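Shape blocks
From the Stitmont Toy and Classroom Wiki
Jump to navigation
In: Small wooden and plastic things, Sorting games, Pages by Folasade Haruna

Shape blocks are small solid pieces, each in one plain color, used for sorting, matching and building. I've kept this page going for a while now, and I'm still finding sets I've never heard of (please keep sending them!).

Contents
1 Shapes and materials
2 The board
3 Known sets
4 Care
5 See also

Shapes and materials
Most sets have cubes and cylinders at least. After that the makers go their own way, so you'll find prisms, half rounds, arches, and in the Jolholm set a sort of fat star that I can't stack on anything. Wood is the old standard. Plastic is lighter and cheaper, and a lot of people now print their own at home, which I love, because you can replace a lost piece overnight. You can usually spot a printed block by the fine pattern on its flat faces. Run a fingernail over it and you'll feel it too.

The board
A board gives the blocks a home and keeps them from wandering across the table. My favorite kind is pale wood made of several planks glued together, with the grain and a knot or two left showing. Bright colors stand out beautifully on it! A green cylinder or a blue cube is easy to find at a glance, even for a two-year-old in a hurry.
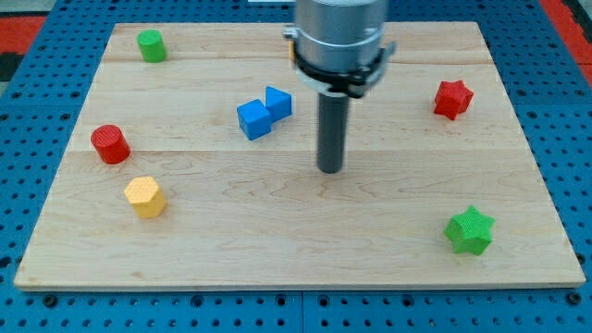 Known sets
Rirkia: 100 pieces, painted wood, sold in a drawstring bag. The yellow chips first.
Fashola: 8 shapes, plastic, with a matching board. I own two of these and have mixed them up for good.
Jolholm: more than 200 pieces, and the box is far too small for them once you've opened it.

Care
Wipe plastic blocks with a damp cloth and mild soap. Keep printed ones out of the dishwasher and off a sunny windowsill (I lost a perfectly good cylinder to mine in March). Boards like a little mineral oil now and then, rubbed in along the grain.

See also
Peg boards
Stacking rings
Tangrams

Last edited Oct 17, 2026 by Folasade Haruna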